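How Drernarwood cooks: my project report

I picked kitchens for my project because I grew up in a house where everybody ended up in ours, whatever the size of the sitting room. My question was simple enough: do people in Drernarwood still cook and eat in the same room, and does the layout change how long they stay there?

I posted 420 questionnaires through doors in August and got 284 back, which I was thrilled with (my tutor, Inès Delaunay, had told me to expect far fewer!). Seven households let me interview them as well, mostly over tea, and one over a very good plum cake.

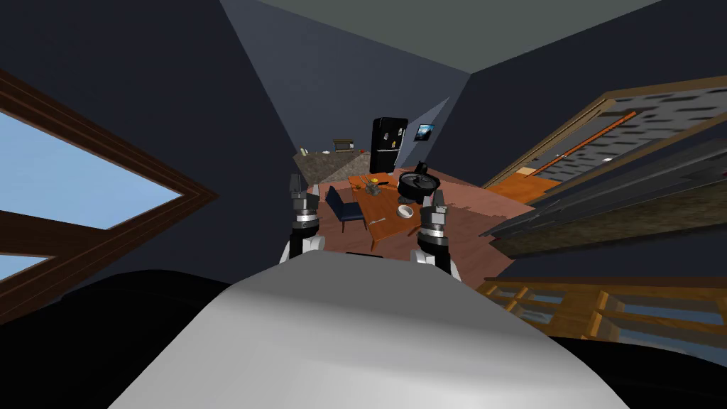

Figure 1. Kitchen interior with a stone-faced counter.

The older houses near Ollutside mostly have a small kitchen with a door that shuts. I thought people would hate that, but lots of them love it – you can burn the onions in private. In the newer flats it's all one big room, and the complaint I heard again and again was noise. The extractor fan, the telly, someone's homework, all at once.

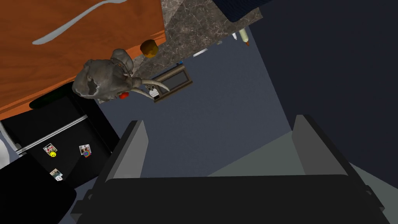 Storage came up far more than I'd planned for, and I wish I'd given it its own page in the questionnaire. People wanted drawers, not deep cupboards, and two of my interviewees got quite heated about corner units.

If I did it again I'd ask about meal times too, and I'd visit in the evening when people are cooking. My tables are in the appendix, along with the blank questionnaire.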